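Furthorpe Laundry: Common Questions

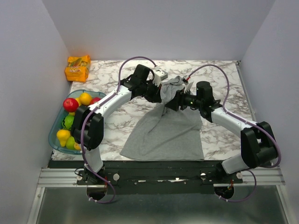
What time do you close?
The counter closes at 7 p.m. The self-service machines stay on until 9 p.m., and the last wash has to start by 8.

How do I pay for a machine?
Use coins or a Tukar card. Cards are sold at the counter and can be loaded with up to $100.

Can you wash comforters?
Yes, up to king size. Allow two days, or three in January.

How long do you keep finished orders?
30 days. After that we call the number on your ticket.

Who do I talk to about a missing item?
Ask for Divina Bautista at the counter, or call extension 174. Have your ticket number ready.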